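Notebook, arm bench
December, open day at Plincombe

Writing this up the same evening, while I still have my voice (barely). Doors at 10:00, last visitors out a little after 16:30. Bench 2 was ours for the whole day, with Elsa on the keyboard, Tài on the stop button and me doing the talking until lunch, when Uldis took over. Maureen Haworth had the front desk and the clicker, and her final number for the building was 2,471. Last year felt busy. This year the corridor was full before I had finished my coffee.

Setup, 07:45

Came in early to redo the zero on the wrist, because Yusri had left a note saying the tool offset looked wrong after the finger swap. He was right. The tip was landing low and a little toward the wall. Retaught the four corners of the table, ran the empty cycle five times with no complaint, then ran it again with a tennis ball so there was something soft in the way if I'd fumbled a sign. All good.

Speed cap set to 800 in the demo profile and locked. Elsa wanted it lower for the first hour and we argued about it cheerfully. Her point was that people stand closer when the arm is slow. Mine was that they also wander off. We left it at 800 and neither of us thought about it again.

The Prodeck boards arrived as promised and made a decent barrier at waist height. Small kids can't see over them, though. Tài found two steps in the stairwell cupboard and that fixed it. Put steps on the list for next time.

The demo itself

We kept the one we rehearsed: visitor picks a food item, says or points to where it should go, Elsa types it in, arm goes and does it. I had pushed for the stacking demo and I was wrong! Stacking looks clever to us and like nothing much to a ten-year-old. Fruit on a plate needs no introduction at all. You say "which one?" and you get six answers at once.

The apple was the favorite by miles. I lost track of how many times it went across, and I never got tired of the moment just before it moves over to the plate, when the whole group goes quiet. A woman who told me she'd worked in a bakery for thirty years watched three rounds in a row and then asked the best question of the day: how does it know how hard to squeeze? I gave her the short version (it closes until the motor current climbs, then holds) and she nodded and said that was how she taught people to pick up a warm loaf. I've written that down for the student talk.

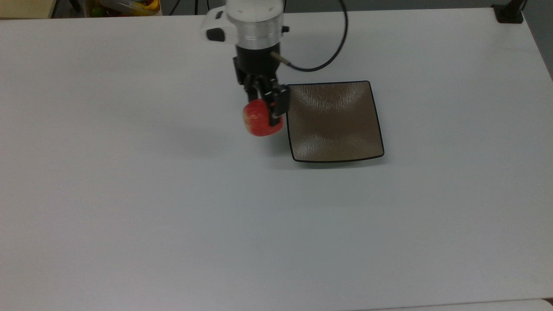 Things visitors asked, more or less in the order I heard them

1. Can it peel it?
No. Asked constantly. Yusri thinks we should just try it one afternoon for fun and I'm in.

2. What happens if I move the plate?
Elsa's favorite. She let a boy in a green coat shift it a hand's width between runs, redid the detection, and off it went to the new spot. Loud cheering. After that every group wanted to move the plate, and the queue behind them grew accordingly. Worth it. We should make that the main event and tape an outline on the table so they don't put it outside reach (happened twice, arm stopped politely with a limit warning, Tài explained).

3. Is somebody driving it?
Fair question with Elsa sitting right there typing. I turned the screen around so they could see the command line and the camera view, and that settled it. Turn the screen around from the start next year.

4. Does it get tired?
I said the gripper motor gets warm and we give it a rest. It got more sympathy than I did.

5. How much does it cost?
Uldis has a very smooth way of comparing it to a used car. I don't. Leave that one to Uldis.

6. Can it pick up an egg?
We had no egg. We need an egg. Tài says hard-boiled first.

Faults and near things

11:20. Item slipped on lift, pear, fell back onto the table from a low height. My fault for letting it start from the narrow end. Elsa added a check on the grasp width and it didn't happen again.

12:05. Detection called a tomato an apple and carried it off with total confidence. The crowd noticed before we did. I let them vote on whether it counted.

14:10. Network drop, whole corridor. Our bench runs locally so we carried on, and we picked up everybody from the Petrauskas stand next door while their tablets sat there spinning. They were very nice about it. I brought them over some of our biscuits.

14:50. Wrist cable. I'd routed it with a generous loop so it wouldn't pull at the far corner, and on one of the long reaches I thought the loop was swinging more than I liked. Paused, checked the connector by hand, it was tight. Carried on, but kept the targets toward the middle of the table for the rest of the day. Needs a proper clip before we do long reaches at this speed again. Uldis, you have the good ones in your drawer, I've seen them.

15:30. Stop button pressed by a visitor, on purpose, after asking first. Tài talked her through the restart and let her do it. She's in her second year of college and wanted to know about summer placements, so I gave her Maureen's address.

Talk in the seminar room

Missed most of it. Caught the last ten minutes of the Favero session on packing lines, standing at the back with my coat on. They showed their older cell next to the new one and went into why they had given up on suction for the odd-shaped stuff. That is very close to what we went through in the spring, and I wish I'd heard the start. Yusri took notes. Yusri, please paste them in below this entry.

I did get to ask about finger pads. They change theirs on a fixed schedule and don't wait for wear to show. We wait until something drops. I'd like to try their way for a month and log it.

Numbers for the log

Speed cap 800, unchanged all day. Building count 2,471 (Maureen). No bench count, we meant to keep one and forgot by the second group. The demo profile is saved under the open day folder with Elsa's grasp width check in it, so don't overwrite it with the morning version.

To do

Clip for wrist cable. (Uldis's drawer, then order more.)
Merge the grasp width check into the main branch. Elsa.
More tomato pictures in the training set, under the overhead lights, from that exact height. Me.
Write to the school group who left their worksheet folder on our steps. It's on my desk, blue cover.
Return steps to the stairwell cupboard. Done, Tài.
Egg.

One more from the end of the day. At 16:15, with the corridor almost clear, a man came back with his daughter for the second time because she wanted to see it put the apple down "gently, like before." Elsa dropped the lowering speed to half without telling me and the thing set it down so softly that I couldn't hear it land. I want that as the default. Ask her what value she used, she didn't save it.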